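Teaching Nona to stir: notes from the Zarnley bench

Most of our work in September went into one task, stirring a drink with a spoon. It sounds small, and it has taken more bench time than the drawer and jar-lid tasks put together. Nona, our tabletop arm, is taught by remote control. The operator holds a handheld leader unit, the arm copies the motion, and the software records joint positions, gripper opening and video. We aim for 1000 good demonstrations per task before we train anything. For stirring we now have 3200 attempts on disk, and around a third of them will be thrown out.

The first problem was the pickup. A spoon lying flat on a table is hard to grasp with two stiff fingers, and operators were spending half of each recording scraping at the handle. Last month we raised the spoon on a pair of wooden blocks, leaving a gap between them so the fingers can close around the neck. Average recording time dropped to 16 seconds. 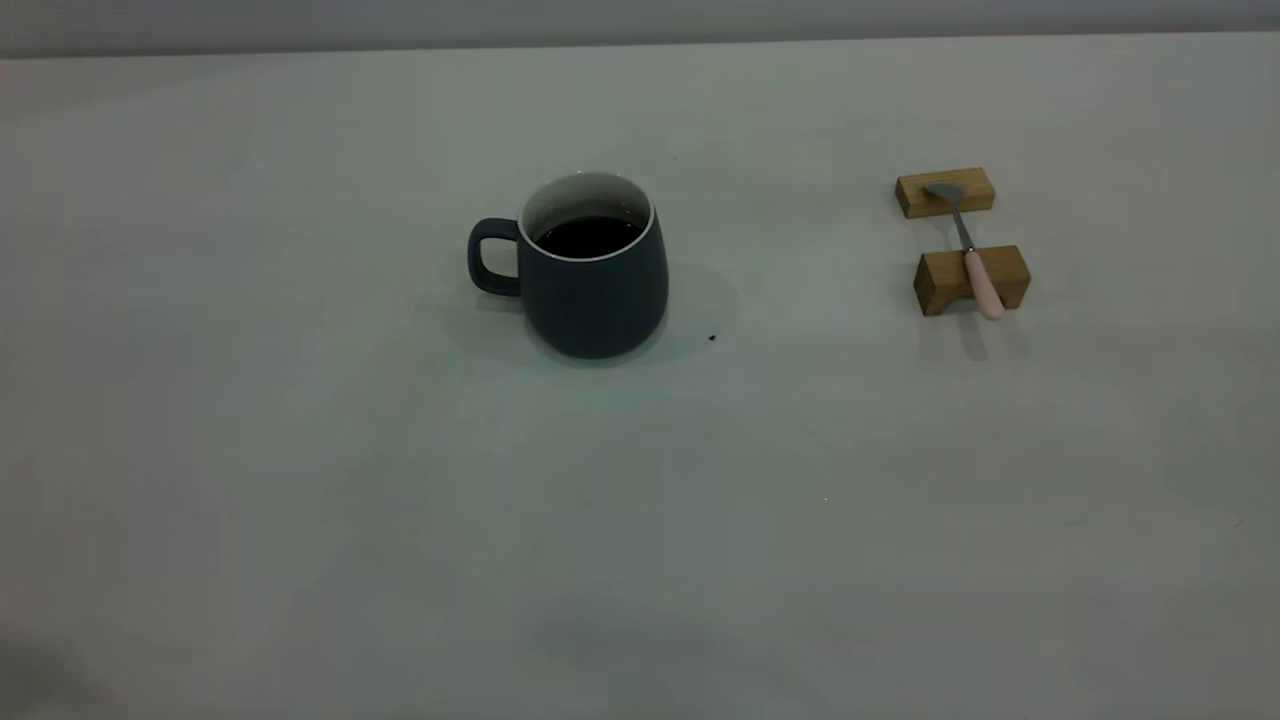
Start layout for the stirring task: mug on the left, spoon resting across the two blocks.

The second problem was the mug. Early recordings used it empty, and the operators stirred in ways that would have thrown liquid over the table. We now require a filled mug for every session. People slow down when there is something to spill, and the slower motions are the ones we want Nona to learn.

Resetting between attempts is still done by hand. Put the spoon back across the blocks with the bowl on the far one and the handle toward you. Small differences in placement are fine and we want them in the data. Large ones, such as a spoon turned end for end, belong in a separate batch and should be labeled that way.

We have also tried hand guiding, where the operator grips the arm at the wrist and moves it directly. It gives a better feel for contact with the inside of the mug, but the operator's arm blocks the side camera for most of the stir. The Urquijo group has the same trouble with their pouring task. For now we are keeping hand guiding for short corrections only.

Next up is the Brurilholm bench, which will run the same layout with 4 operators who have not used the leader unit before. Their recordings go in a new folder on the shared drive. Please do not mix them with ours until the labels have been checked.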